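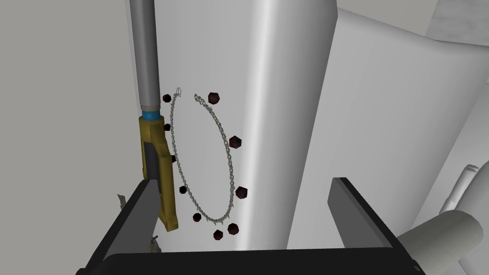
Prorside Water Softeners – Customer Support Team

Home | Manuals | Spares | Contact

Jun 8, 2019
By Leobardo Carrillo

4. First fill and regeneration

Carry out these steps once the Nadmont cabinet is plumbed in and the bypass valve is still closed to the softener.

1. Lift the lid and check that the brine well cap is fitted. Salt must not get into the well.
2. Pour in 2 litres of clean water, then add salt tablets up to the moulded line. Do not use table salt or rock salt.

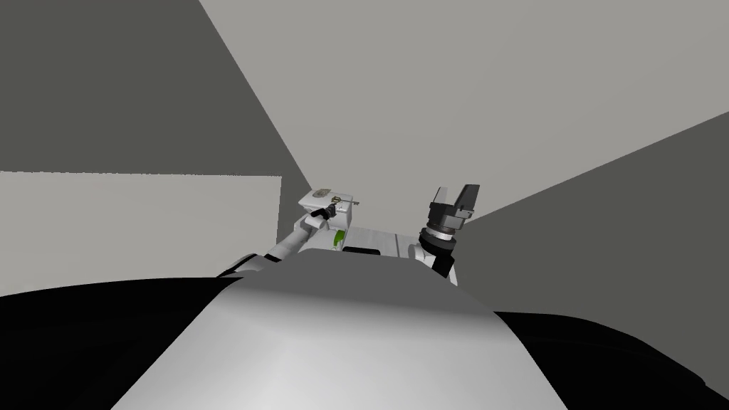

3. Open the inlet valve a quarter turn and wait for the hissing to stop – nearly 20 minutes on low mains pressure. Then open it fully.
4. Set the hardness dial from your water report and enter the time of day.

Caution: never run the unit with the drain hose kinked or pushed below the trap.

5. Hold the REGEN button until the motor starts. Leave the unit alone until the display shows the time again.

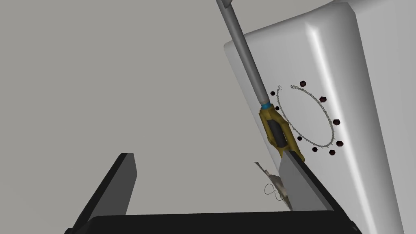 If the display shows E2 instead, close the inlet, check the drain hose and go back to step 3. Units with the older Mistau valve show a flashing dot in place of the code.

Note: the counter is set to 700 litres at the factory. Larger households may change it up to 2000 – see section 6.

We use cookies to remember your model. Accept | Settings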